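I had a plan for my first night in Vukton, and the plan was dumplings. I'd read up on them for weeks. I had the name of the place written on the back of my boarding pass, I had skipped the sandwich on the plane, and I had already decided how many I was going to order (a rude number, let's leave it there).

Then the flight was late, the bus was later, and by the time I dragged my suitcase up the hill the dumpling place was dark with the chairs up on the tables. I stood there with my nose near the glass like a kid outside a toy store. The only thing with its lights on was a gas station across the road, so dinner was a bag of paprika chips and a boiled egg. The egg came in its own little plastic cup with a twist of salt! I have thought about that twist of salt more than I've thought about some restaurants.

So the next morning I was starving, and I think that's why the market hit me so hard. It starts early, and by 7 a.m. the good bread is gone, which I learned by getting there at 7:20. What was left was a flat, dimpled loaf with onion seeds pushed into the top and a smear of something sour and white that the woman slapped on without asking me. I ate it walking. I went back and got a second one and ate that walking too, in the other direction, so it wouldn't look like I was circling her stall. She knew.

After that I stopped planning quite so hard. I walked downhill until I smelled frying, and that's how I ended up at Nikolaidis, a lunch counter with five stools and a menu written on the side of a cardboard box. I ordered the fish because the man next to me had the fish. It was small and whole and crunchy right down to the tail, with lemon and a pile of greens cooked so long they'd gone almost sweet. I don't usually like my greens soft. I grew up in a house where vegetables were boiled as a kind of punishment, and I've been a crisp-tender person ever since. These were swimming in olive oil and garlic and I wiped the plate with bread. 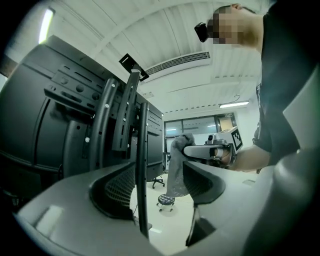 I asked what the greens were, and got a word I couldn't spell and a shrug. Dandelion, maybe? Chicory? I've tried it at home with both since I got back. The chicory was closer, but mine came out bitter in a way theirs wasn't. I think I'm scared of the amount of oil. I pour what feels like a shocking amount and then my dinner still tastes like it's good for me.

The fancy meal of the trip was at Vulline, and I'm sorry to say I had the worst time there. The food was fine! Some of it was lovely - a cold cucumber soup with dill that I'd happily drink out of a mug every day in July. But everything arrived with a speech, and I'd been up since dawn eating bread, and by the fourth speech I was nodding the way you nod at a dentist. Dessert was a spoonful of sheep's milk ice cream on a very large plate. I'd have taken two spoonfuls on a small plate.

I did get my dumplings in the end, on the last night. There was a line out the door, the paper ticket I pulled said 321, and they were calling numbers that seemed to have nothing to do with mine. I waited long enough to get friendly with a stranger's dog. When the plate finally came, the dumplings were good. Really good, even: thin skins, lots of black pepper, brown butter pooling underneath. Were they better than the onion bread? I'm still going back and forth. I may have worn them out a little by reading about them for so long beforehand.

The other thing I brought home is a jar of Biltico, the red pepper paste they sell in every corner shop there. It's smoky and a bit sharp and I've been putting it on everything - eggs, rice, a grilled cheese that I had to sit down for. I bought two jars and one of them leaked into a sweater, so now I have one jar and a sweater that smells terrific.

If you have a good way with bitter greens, please tell me in the comments, and be specific about the oil. I'm making another pot this weekend and I've promised myself I won't chicken out on the pour this time.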